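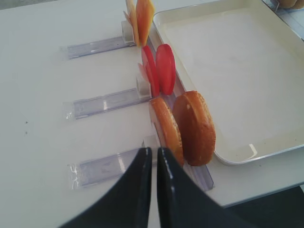

Figure 2. Smooth, matt white tabletop with a small cluster of dark specks near the left edge.

3.2 Surface preparation and scoring of residual soil

The field component was carried out in Zakstead in premises serviced under a single commercial cleaning contract held by Daltik. The contract covered 51 sites, consisting of small offices, two medical reception areas, a library annexe and a number of shared tenant kitchens. From these, 188 horizontal surfaces were enrolled. A surface was eligible if it was wiped at every scheduled visit, had an unbroken top of at least one square metre and was not used for food preparation by a commercial tenant. Timber surfaces with an oiled finish were excluded, as the alkaline product used in one arm is not recommended for them.

Each surface was allocated to one of two wiping methods. In the pre-wetted method, microfibre cloths (Modise, flat weave) were charged with diluted detergent (Brurow, neutral) at the depot and carried to site in a sealed tub. In the spray method, the same cloths were carried dry and the detergent was applied to the surface by trigger bottle immediately before wiping. Both methods used 200 mL of working solution per cloth set. Allocation was by site so that an individual cleaner would not have to change method partway through a shift. This reduced the effective sample size, and the analysis in Section 4 allows for clustering within sites.

Cleaners were asked to work in their usual order and at their usual pace. The only additional instruction concerned the wiping pattern, which was fixed as overlapping parallel strokes from the far edge towards the operator, with the cloth folded to a fresh face at the halfway point. Earlier work on contract cleaning has tended to leave the pattern uncontrolled. In our pilot, circular wiping left visible arcs of dried detergent on pale surfaces, and these were difficult to separate from soil that had not been removed.

Scoring took place after a drying interval of 20 minutes. Two assessors inspected each surface independently under a hand-held lamp held at a low angle and recorded three items: particulate residue, film residue and streaking. Each item was graded from zero (none detectable) to four (continuous over most of the surface). Particulate residue was defined as discrete matter distinguishable from the background at a viewing distance of half a metre, whether scattered or clustered. Dark specks on a pale top, of the kind visible in Figure 2, meet this definition. Marks that could not be shifted with a dry swab were treated as damage or staining and were not scored.

Colour and finish of the surface were recorded as covariates. Particulate matter is easier to detect on a matt white top than on speckled stone or dark veneer, while film residue shows most readily on dark, glossy finishes. A raw comparison between sites would therefore favour those whose furniture happens to conceal the type of residue most often left behind. We used four finish categories (pale matt, pale gloss, dark matt, dark gloss) and a fifth category for patterned surfaces. Where a top could reasonably be placed in more than one category, the assessors agreed on a classification before scoring and kept to it for all later visits.

Objects standing on a surface at the time of the visit were handled according to the existing contract, under which cleaners may move light items but are not required to move electrical equipment or papers. The area beneath an unmoved item was excluded from scoring, along with a margin of one cloth width around it. Where the excluded area exceeded half of the top, the visit was recorded as missing. Missing visits were more common in open-plan offices than in kitchens. No attempt was made to substitute a neighbouring surface.

Agreement between assessors was satisfactory for particulate residue and streaking but weaker for film residue, particularly on patterned tops. Disagreements of one grade were averaged. Larger disagreements were resolved by a joint inspection on the same visit, before the surface was returned to use. Assessors were not told which method had been used at a site, although the presence of trigger bottles on a trolley would have revealed it on some occasions, and blinding should be regarded as partial.

Data collection began in May and followed the contract timetable. Saturday visits were omitted, as they were confined to floors and washrooms.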